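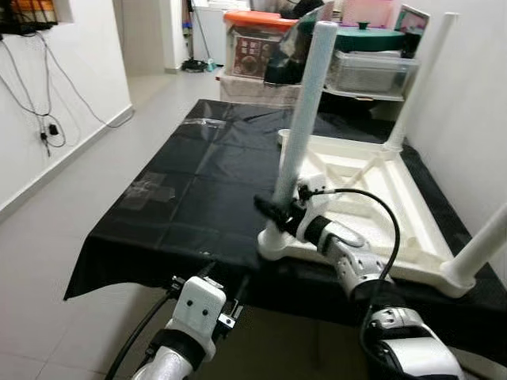

Figure 3. Upturned white plastic stool, showing the X-shaped brace of ribs under the seat.

Plastic stools were what finally let the food sellers of Jedport stay in one place, Alaric Achterberg told us, and after a winter in the market records we are delighted to agree! Before the stools came, buyers ate standing and left quickly. Afterward they sat, talked, and ordered a second bowl.

Our count draws on 3206 stall permits, 138 of which mention seating by name. The oldest of these allows a soup seller 7 stools (no backs, no cushions) on the Lirkach side of the square. By the following May, four neighboring stalls had asked for the same terms, and one had asked for double.

Weight and stacking clearly mattered to the sellers, who packed up every night, and we return to storage fees in Section 5. Ribbed undersides like the one in Figure 3 are a lovely piece of thrift, giving stiffness to a thin seat with very little plastic. The permits, sadly, never say who made the stools. They do tell us a great deal about where people sat, and the maps that follow start from there.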